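I moved my kitchen drawings over to Rillport in March, after years of drafting cabinet runs in a general CAD package and pricing them in a spreadsheet. The price file had grown to 3,605 lines and two of us were editing it, so errors were routine.

Import was slower than I wanted. Of the 207 saved units, 77 came across with the wrong origin point, usually the back left corner instead of the front. Each had to be opened, reset and saved by hand. Meron Gebreyes did half of them and kept a log, which I still use.
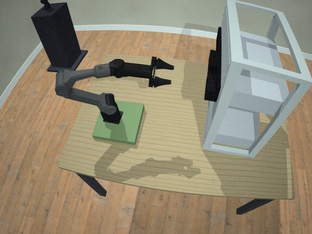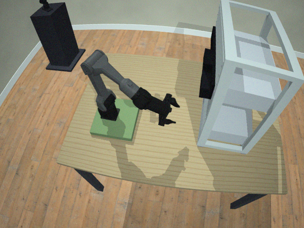
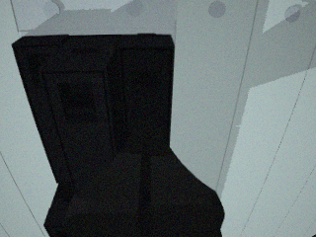 Grain direction is the setting I now check first in any catalogue. Rillport stores it per panel, and the default follows the longest side. For a worktop that is normally correct: the pale wooden top in the second picture has its lines running mostly left to right, and a client would expect the same along a straight run. Turn the unit through ninety degrees for an island and the default still holds. Make the panel deeper than it is wide, though, and the grain flips without a warning – the cutting list then prints the wrong way round as well.

The fix is to lock the direction at catalogue level. Open the material, set the axis to "fixed", then reload the drawing. Existing panels keep the old value until they are reloaded.

Pricing is better. Edge banding is now worked out from exposed edges only, and a change of door range carries through to the quote. Appliance housings still need a manual line for the vent kit.

I have not tried the client presentation module yet. Hongmei Liang uses it and finds the daylight setting too blue for painted doors.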